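4.3 Handgreifer in Betrieb nehmen

Voraussetzung: Die Greiferschale ist verschraubt, das Nomik-Board geflasht und der Kaffee außer Reichweite. Wer aus Abschnitt 4.2 noch Schrauben übrig hat, geht bitte dorthin zurück.

1. Hauptschalter am Netzteil aus. Wirklich aus, also Kippschalter unten.

2. Fingerkabel in Buchse J2 stecken. J3 passt mechanisch auch — elektrisch nur einmal.

3. Netzteil einschalten und 13 Sekunden warten. Die LED blinkt in dieser Zeit nach eigenem Ermessen.

4. Im Pevent-Menü »Greifer > Nullpunkt« wählen und die Finger ganz öffnen. Der Rohwert muss unter 50 liegen.

5. Finger von Hand schließen, bis sie sich gerade berühren. Der Rohwert soll über 400 steigen. Bleibt er darunter, sitzt der Zahnriemen einen Zahn daneben.

6. Mit »Sichern« bestätigen. Ohne diesen Schritt beginnt das Vergnügen beim nächsten Einschalten von vorn.

VORSICHT: Lange Haare, Kapuzenbänder und Schlüsselbänder von den Fingern fernhalten. Der Motor kennt keine Verwandten.

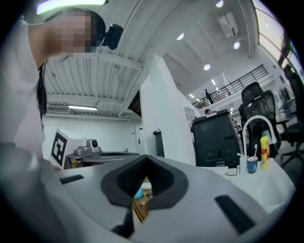 Abb. 7: Handgreifer mit hellgrauer Schale und schwarzer, V-förmiger Gummiöffnung, Werkstatt Fernberg

Hinweis: Der Markerwürfel muss matt bedruckt sein. Glänzendes Papier spiegelt die Deckenlampen, und die Software meldet Marker an Orten, an denen keiner steht.

Fehler E-1,029: siehe Abschnitt 6. Das Komma gehört so, Vincze-Treiber zählen englisch.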